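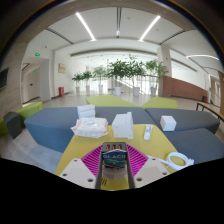 Cadwaladr 大堂休息区：中央台与围合坐具

发布日期：2018年8月19日
整理：Lanying Zheng
现场核对：Rhun Voyle、Mared Lloyd

本页收录 Cadwaladr 大堂休息区中央台及周边坐具的使用状态，重点是台面上小件物品的摆放。家具组合的型号为 Hoden，供货与安装由 Boltiline 负责，五月完成就位。图集面向两类读者：负责日常保洁和巡查的人员，以及准备在其他楼层采用同一组合的设计人员。平面图和采购清单不在本页范围内，需要时向 Seren Morris 索取。

一、组合构成

中间是芥末黄的台，远侧两角作圆角处理，周围是灰蓝色软包坐具。坐具按大块分段，段与段之间留接缝，从台边能看到接缝的位置。左侧一段低而长，端部为圆角，正面一直落到地面，下方不留空隙，拖把和吸尘器扒头只需沿底边走一遍。

黄色台面与坐具采用同一家的软包工艺，台面偏硬，坐具偏软。台面可以临时坐人，设计上以放置小件为主，不作办公桌使用。带轮行李箱、金属底座的展示架以及带热源的器具不应直接放在上面。

二、主要尺寸

台面长边：1259 mm
台面完成高度：400 mm
调节脚：6 只，隐藏于底框内
软包层：2 层，上层为高密度薄层，下层为缓冲层

台面长边尺寸在安装后复测，测量位置取两侧圆角之间的最大外包尺寸，不含面料受压后的鼓起量。高度以大堂地面完成面为基准。Rhun Voyle 在复测中发现靠接待处一侧略低，调整调节脚后已消除，记录在安装单背面。

三、台面及坐具上的小件

小件全部为大堂服务台日常备品或包装样品，体积都不大，重量对软包层没有影响。需要关注的是底面形状：棱角明显的硬盒长期压在同一位置，会在面料上留下压痕，压痕方向与面料纹理不一致时更容易看出来。

小件名称与摆放说明：

湿巾或纸巾类软包：白色与浅粉色，两端为压齿封口，放在台面左侧。软包装自身没有棱角，可以长期放置。若为湿巾，封口贴须压实，渗液会在黄色面料上形成边界清晰的水渍，干燥后颜色偏深。

白色异形盒：一侧为斜面，放在软包右侧。斜面朝向不限，底面须完全落在平整区域，避开圆角。斜面上不叠放其他物品。

深色小包装：正面以深蓝和绿色为主，印有浅色大写字母，能读出的部分为“GLACI”，顶部深灰一侧有三个并列的橙红色小矩形。此件可立放。立放时重心偏高，软包面有轻微下陷，旁边有人落座时容易倾倒，平时应平放，正面朝上。

白色方盒：形状接近立方体，无印刷图案，放在靠近坐具接缝的位置。放置点与接缝之间应留出手指宽度，防止滑入缝内。

叠放的白色物品：外形像叠在一起的小包，侧面有水平的层次，略有倾斜。超过自身宽度的高度不宜再往上加。

白色小件：靠近远侧台边，表面有印刷标记。此类轻质小件最容易被衣摆带落，巡查时优先归位。
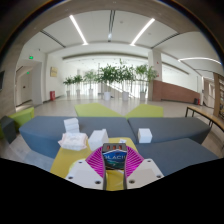 物品之间的间距没有统一规定。Mared Lloyd 的做法是先定软包和白色异形盒的位置，再把其余小件沿远侧台边排开，近侧留空，方便坐着的人放杯子以外的随身物品。杯子应放在坐具旁的边几上，边几为 Allance 的产品，台面可擦洗，不属于本组合。

四、颜色与光线

芥末黄在大堂顶部灯光下偏暖，靠近玻璃一侧在日光下偏绿。两处颜色差异来自光源，与面料批次无关。交付时使用同一卷面料裁切，卷号已由 Shahnaz Marikar 登记。

灰蓝色坐具对光线变化的反应较小，但对浅色纤维和粉尘的显现较明显。落在坐具上的白色纸屑在几步以外即可看见，落在黄色台面上则不易察觉，需要俯身检查。白色小件在黄色台面上的对比适中，深色小件对比最强。若要检查台面上是否有遗留物，站在坐具开口一侧、视线略高于坐具靠近人的一边即可，无需绕行。

五、保洁与维护

日常：
1. 将小件移至托盘，不在台面上推移。硬盒底角拖动会拉出面料纤维。
2. 用软毛吸头沿面料纹理方向吸尘，圆角处换窄吸头。
3. 检查坐具接缝。常见遗留物为笔帽、票据和小包装封口条。
4. 小件按原位置放回，软包最先放，轻质小件最后放。

发现液体时，先用白色吸水布按压，不来回擦。布上不再出现颜色后，用拧干的湿布由外向内处理一遍，再用干布按压。不使用含漂白成分的清洁剂，也不直接用台面上的湿巾擦拭软包，部分湿巾的添加成分会使面料表面发黏。

压痕处理：移开物品，静置一晚。次日仍可见的，用软毛刷沿纹理轻刷。仍不恢复的，记录位置和对应物品，交 Boltiline 下次到场时检查上层软包是否移位。禁止使用蒸汽熨斗。

调节脚每次地面打蜡后检查一次。检查方法是双手分别按压台面对角，感觉到摆动即为有脚悬空。调节时由两人操作，一人托住底框，一人旋脚，托举位置在底框中段，不抓面料边缘。

六、复用到其他楼层时的修改项

大堂的坐具为三大段，围合黄色台，适用于从一侧进入的开敞区域。若楼层休息区靠墙，左侧长段可以换成带靠背的版本，台面高度不变。若两侧都有人流通过，长段的落地正面建议加一道可更换的防踢条，颜色取坐具同色。

台与坐具之间的净距目前偏紧，坐下后伸腿需要侧身。Seren Morris 已提出在下一套图纸中放宽，放宽后小件的取放距离会随之增加，台面长边是否同步加长尚未确定。

面料样卡存放在设计组资料柜第二层，黄色与灰蓝色各一张，背面有卷号。取用后放回原夹，不要与 Hoden 旧款样卡混放，旧款黄色更浅，在室内灯下单独看很难区分。

七、本页更新记录

补充了调节脚检查方法。
更正了台面完成高度的测量基准，原文写成以地毯面为基准。
增加了“叠放的白色物品”一项。
边几的清洁说明移至 Allance 产品页。

尺寸、卷号方面的问题联系 Shahnaz Marikar，小件补充和摆放联系 Mared Lloyd。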